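Should Your School Buy a Robot Arm? Count the Money First

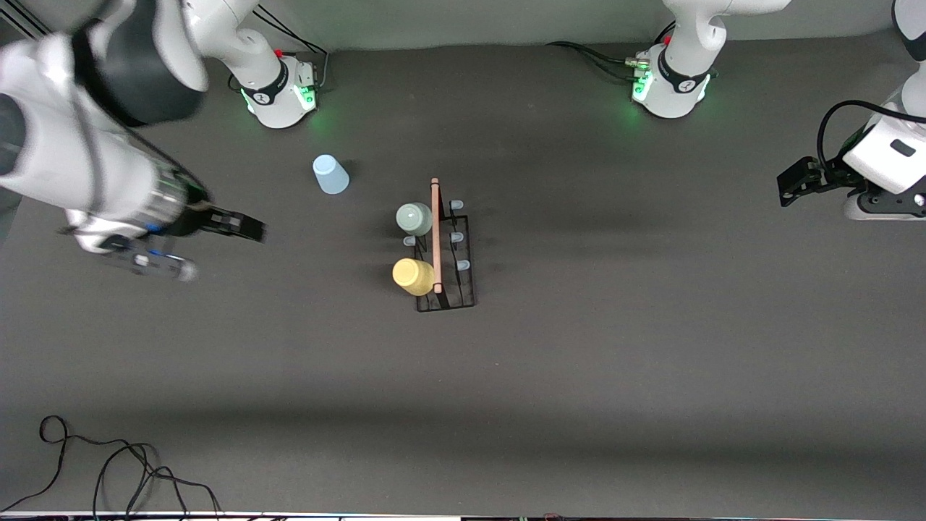

Suppose your school in Sturnau has saved up 3000 dollars and somebody wants to spend it on a robot arm. A company called Zerix has one for exactly 3000 dollars. It can pick things up and put them down. Sounds like a perfect match, right?

Slow down. Let's look at what that price pays for.

What is in the box?

Sometimes the answer is "the arm." Just the arm. The gripper, the part that does the grabbing, may be sold by itself. So may the cables, the computer that tells the arm what to do, and the table it gets bolted to. A price in big letters on a web page is often the price of the smallest thing the company will sell you. Read the small letters too.

One arm or 2?

Some jobs need two arms. Try screwing the lid on a jar with one hand behind your back and you will see the problem. But two arms means two of nearly everything: two bases, two grippers, two sets of cables. If you only have enough money for one, you need to pick a job that one arm can do.

What job, by the way?

This is the question grown-ups skip. "It could help in the kitchen" is a wish. "It will take cups off a rack and stand them on the table" is a job. You can test a job. You can also do it yourself and time it. How long does it take you to move a cup? Probably not long. Would you pay 3000 dollars for that?

Maybe you would, if the point is to learn how robots work. That is a fine reason. Just write down the real reason, so you can check later if you got what you paid for.

What about the ads?

Videos in ads are picked by the people selling the robot. You may be watching the best try out of many. Some are sped up, too. Ask the seller to show you the job live, with your cups, 3 times in a row. Then move a cup a little and ask again.

What happens next year?

Parts wear out. Someone has to fix the arm, and someone has to learn to run it. Another seller, Flernska, might charge more for the arm but include repairs. The Ehlers model might cost less and include nothing. Add up the whole year before you say which one is cheap.

Try it: pick one chore at home, write it as a job in one sentence, and list every single thing a robot would need to do it. Put a price next to each one. Leave a blank where you don't know, and go find out.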